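Siobhán Ó Dubhghaill has spent six years writing tier lists and the last two telling people to ignore them. Her guides to Skerov, the turn-based tactics game from the small studio Pleveo, are still the ones most players get sent to when they ask which unit to build first. She would like them to stop asking.

"A tier list is one person's guess about maps you may never play," she says. "I wrote mine in January on a patch that lasted three weeks. People were quoting it at me in the summer as if I'd carved it on a rock."

I went to her wanting to be argued with, as I'm one of the people who has leaned on those lists. I also had a doubt of my own. It is easy to turn against rankings once you have made your name with them, and I told her so.

"Fair enough," she says. "I got readers out of it. I'm not giving them back."

The quarrel at the moment is over Miltton, the armored healer who arrived with the last update and has been on nearly every winning team since. The numbers look silly. Miltton has 45 base Defense, heals two spaces away, and carries a skill called Long Watch that cuts the first hit of each enemy turn to almost nothing. The forums decided within a day that the game was broken.

Ó Dubhghaill doesn't think so, or at least she doesn't think anyone has shown it.

"What did they test it on? The arena. The arena gives you a wall on each side and one lane down the middle. Of course the thing with 45 Defense standing in the lane looks unbeatable. Put it on the marsh map and it moves one space a turn and gets poisoned to death."

But most people do play the arena, I say. That's where the rewards are.

"Then the arena is the problem. Fix the lane."

Finbarr Fahy disagrees with nearly all of this. He runs a weekly online bracket for Skerov players and he banned Miltton from it after two rounds. He joined our call halfway through, eating toast, and the pair of them went at it for most of an hour.

"I had 117 matches to go on," he says. "Not a hunch. Miltton was picked in nearly all of them, and the games were taking up to 45 minutes because neither side could kill the other one's healer. People were quitting. I don't care if it's balanced on the marsh. It's dull."

"Dull isn't broken," she says.

"It is when I'm the one hosting."

I asked him whether those matches really tell us much. His bracket draws strong players who copy each other, and a pick rate can climb just from everybody having read the same post. He took a while to answer.

"Some of that, yeah. If you'd asked me to prove the unit was too strong from my own results, I'd struggle. I can prove it was too popular."

That is a smaller claim than the one he made when he announced the ban, and he was good enough to laugh when I read it back to him.

Where the two agree is on how Pleveo handles its patch notes. The notes for the last update said Miltton's healing had been "adjusted for consistency." Players who ran the sums found that it now healed six points more per cast. Ó Dubhghaill calls the wording slippery. Fahy uses a shorter word. Pleveo had not answered my questions by the time this went up, and I'd be wary of reading much into that, good or bad. It's a small team and they may simply be busy.

What bothers her more is the cost. Building Miltton up to the point where Long Watch works takes 300 crests, and crests come slowly unless you pay for them.

"So you read a list, it says top tier, you spend 300 crests, and the next patch takes the skill apart," she says. "I've watched that happen with four different units. Then the list gets updated, very calmly, and there's a new name at the top. I used to do the updating. I never once put a note in saying sorry about your crests."

Does she think the studio does it on purpose? She wouldn't go that far, and I pushed.

"I think they know how it works out for them. That isn't the same as planning it. I've got no evidence of planning and neither do the people who post about it in capital letters."
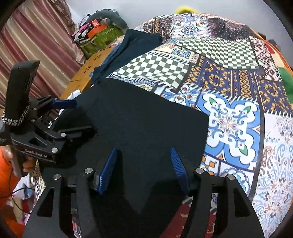

Black fabric spread out on a patchwork-print bed cover.

So what should a new player do? Her advice is plain enough to be annoying. Play the story maps with whoever you're given. Keep your crests until you have lost to the same thing three times, then build something that answers it. She likes Ó Súilleabháin, the cheap lancer from chapter two, who has middling stats and one useful trick: he swaps places with an ally after attacking.

"He'll never be on a list," she says. "His numbers are nothing. But he gets your mage out of trouble every turn, for free, and there's no column on a chart for that."

Fahy groaned at this. He thinks the Ó Súilleabháin talk is a fad of its own, and that a lancer who dies to any decent archer is being praised mostly for being unfashionable. I tried the unit for an evening after we spoke and came out somewhere between them. The swap is very handy. He also died a lot, often with my mage standing right where the archer wanted her.

I asked Ó Dubhghaill if she would take her old lists down, given how she feels about them. She won't. They still bring people to the longer guides, and she thinks a few of those people stay and read.

"Do you know that they do?" I said.

"No," she said. "I've never checked."

Fahy plans to let Miltton back into his bracket for one round on open maps only, with the marsh included, to see if she's right about the lane. She has promised to enter. He has promised to pick Miltton against her.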